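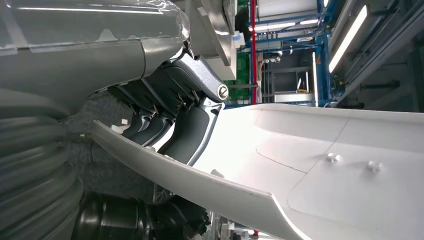
3. Hand and wrist, weekly check

Print this page | E-mail this page

Notes for session 3, Tendlow automation course, room 234. Read before you come. Bring the check sheet from session 2, the filled-in one.

Same cell as last time: Flelau arm, Lüthi hand, bins on the blue shelving and the carts. We go from the fingers back toward the shoulder, then the floor. Controller is session 4.

Before touching anything
- Hold button in, key out, key in your pocket. Not on the bench.
- Arm in the service pose (program 20). If it stopped somewhere else, jog it there slow, one person on the pendant, everyone else outside the tape.
- Wait for the drive light to go out. Then wait a bit more.
- Rings and lanyards off.

3.1 Fingers

Start with the pads. Wipe with a dry lint-free cloth, then a damp one. No alcohol on the pads, it makes the surface go hard and then bins slip. Look at the tips first, they wear before anything else does. If the pad has pulled away from its metal border, even a little, write it up and stop there. Don't glue it.

Flex each finger by hand, power off. Should move smooth both ways and come back on its own. A gritty feel is usually dust in the joint - blow it out from the palm side, low pressure. Side play you can see means the pin is worn.

Slotted screw at the knuckle link: check it by feel with the right size driver. Most people tighten it. Don't. You are only checking that it hasn't backed out. If it turns freely, tell the instructor, it gets removed, cleaned and put back with thread lock, and the hand has to be re-zeroed afterwards.

3.2 Housing, film, hose

The clear film on the arm housing stays on during this course. If it has slid toward a joint pull it back and re-tape, well away from anything that rotates. Loose film in a joint was the cause of fault 39 both times we had it.

Ribbed hose: run your hand along the whole length. Feel for splits on the inside of the bend, you will not see them. Then one person moves the arm through its range at lowest speed and the other one watches the hose. It shouldnt go tight at any point, and shouldn't rub a panel edge.

Covers: check the seam between panels with a fingernail. Even all the way along = ok. If one side stands proud, the clip underneath hasn't seated. Press, don't hit.

3.3 Wrist and cable

Wrist has a ribbed gray sleeve. Same check as the hose, plus look into the folds for grit. The thin black cable by the wrist needs slack. Too little and it pulls at the connector when the wrist turns over, too much and it catches on a bin rim. Rule we use: wrist turned all the way each direction, cable still hanging a little, never dragging over a shelf.

If you re-route it, photograph the old route first. Please. Last course spent a whole afternoon on this.

3.4 Floor marks and carts

Yellow tape marks where things stand. Casters go inside the tape. The arm is taught to those positions, so a cart parked half a hand's width off means a missed grasp and a lot of people checking the hand for a fault that is not there. Check the carts BEFORE you recalibrate anything.

- Corners of tape lifting: cut out and replace that corner, keep the old outer edge as the line
- Carts: brakes on, push test from the side
- Shelf unit: feet flat, no rocking
- Bins: pushed in straight, rims not overlapping
- Feet: yours, outside the zone when the key goes back in
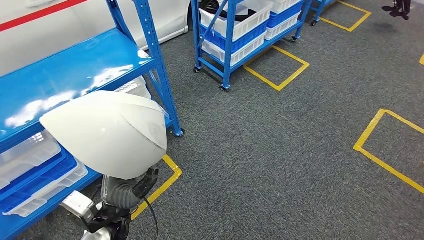
One student from the November group wrote on the feedback form that the cart check ought to come first, ahead of the fingers, as their pair had cleaned and flexed the whole hand before finding a caster over the line. Fair point. Order in these notes stays as is for now because the sheet is printed that way, but do a quick walk round the tape when you come in.

3.5 Putting back in service

Tools counted back into the tray. Cloths too. Key in, hold released, home at low speed, then program 20 again and watch it arrive. Run the empty pick cycle a few times with no bins involved, listen to the wrist. Clicking that wasnt there before = stop and open the log.

Then one real pick from the shelf, one from a cart. If both are clean sign the sheet.

Flukthorpe spare pads are in the drawer under the bench. Take one, write it down, the reorder goes off that list.

For session 4: read the chapter on controler backups. Bring a USB stick, empty.

Print this page | E-mail this page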